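My grandmother set the table at half past four in the afternoon, winter and summer, whether there were two of us eating or eleven. Out came the cloth, then the mats, then the cutlery, and then the good salt, which lived in a jar that had once held mustard. Supper wasn't until six. For an hour and a half the table simply sat there being ready, and if you tried to put your colouring book down on it you were sent, kindly, to the floor.

I thought this was silly for most of my life. I have come around to it slowly, the way you come around to wool socks, and I would like to make a case for laying a proper place at the table, even on a weeknight, even for toast.

I should admit that we got out of the habit in our house for a good long while. When the children were small we ate in shifts and mostly standing up – a bowl on the counter, a crust over the sink, half a banana that somebody had been wearing. Then they were bigger and had hockey and band, and the kitchen table at our place on Hawthorne turned into a kind of harbour for mail and library books. I once found a permission slip under there that was 3 years out of date, and I'm sorry to say I signed it before I noticed.
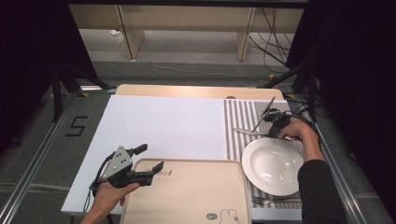
A placemat is the humblest piece of household equipment I know, and I'd argue it does more work than the dining chairs. It says that this bit of the table belongs to supper now, and whatever else was going on can shove over. It needn't be fancy. Plain grey and white stripes will do the job, and so will a beige tray with a bunny on it, which I would have scorned at thirty and would happily eat my soup from today. Children understand this better than we do. Give a child a tray with a face on it and they will defend its borders like a small customs officer, and they'll often eat what's inside them too.

My neighbour Maëlle Friesen disagrees with me on all of this, and she is a thoughtful person, so I'll be fair to her. She says a laid table is one more chore that lands on whoever already does the chores, and that a family laughing on the chesterfield with plates on their knees is better off than a family sitting up straight and cross. I can't fault that. I have sat at some beautifully laid tables where I'd have given a good deal to be on the floor with my colouring book.

Still, I think the chore can be shared, and it's a good one to share, being quick and hard to ruin. Brayden Bouchard, who boarded with us for 7 months while he was apprenticing in town, could not boil an egg when he arrived. He couldn't do it when he left, either. But he took over the table from the first week, and he did it with such care – forks dead straight, glasses lined up, a sprig of something from the yard in December when there was really only cedar to be had – that the rest of us began turning up on time out of plain good manners. I missed him dreadfully at supper for most of that spring, and I believe the forks did too.

So that's where I've landed, a good forty years behind my grandmother. I put the mats out before I start the onions. Some nights it's only the two of us and a tin of beans, and the mail has been moved to the top of the piano, where I expect it will stay until the piano tuner comes.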